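**PRESS RELEASE**

8th May

# Filley opens registration for the Golier evening courses in home repair

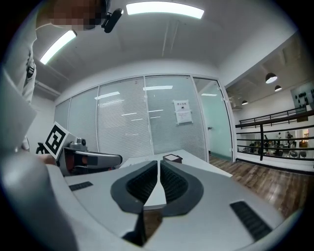
Filley, the adult learning center in Brendero, is happy to announce that registration is now open for its evening courses in home repair. The courses will take place in the Golier building, on the ground floor, and will start in August. There are 322 places in total, and this is the largest program which Filley has offered until today.

The courses are made for adults who rent or own a home and want to do small repairs by themselves. No experience is needed. Participants will learn how to change a faucet washer, how to fill and paint a damaged wall, how to fix a door that does not close well, and how to replace a broken tile. There is also a separate course about windows, with two evenings on old wooden frames — a subject many residents of Brendero have asked for.

Every course has six evenings. One evening takes two hours, with a short break. The groups are kept small so that each person can practice with the tools and ask questions. All tools and materials are included in the price, but participants should bring work gloves and wear closed shoes. Long hair must be tied back in the tile and window courses.

**Price and registration**

The price of one course is 60 dollars. Residents who receive housing support can ask for a free place, and the form for this is given at the front desk together with the registration form. It is possible to register for two courses, if they are not on the same evening.

Registration is possible at the front desk of Filley or by mail. Places are given in the order in which the forms arrive. When a course is full, a waiting list will be opened. Persons on the waiting list will receive a letter if a place becomes free before the second evening. After this evening we do not accept new participants, as the later lessons build on the first ones.

**Support from Tran**

The program receives support from the hardware store Tran, which has given 3000 dollars for the purchase of new hand tools. Tran has also delivered 600 wall and floor tiles from older collections. They have different colors and sizes, and will be used for cutting practice and for the practice walls in the Golier building. We thank Tran warmly for this help.

**A repair library will follow**

At the same time as the courses, Filley will open a small repair library. Participants can borrow books and simple hand tools for one week without payment. Electric tools will stay in the building for now, until the question of insurance is clear. The library will be open on course evenings only, starting one half hour before the lesson.

The entrance to the Golier building is on the side of the parking lot. It has a ramp, and the workshop tables can be set to a lower height for people who work seated. Please write this wish on the registration form.

**Information for the press**

Journalists who would like to visit a course evening are welcome from the second week. Please contact the Filley front desk in advance, so we can ask the group for its agreement.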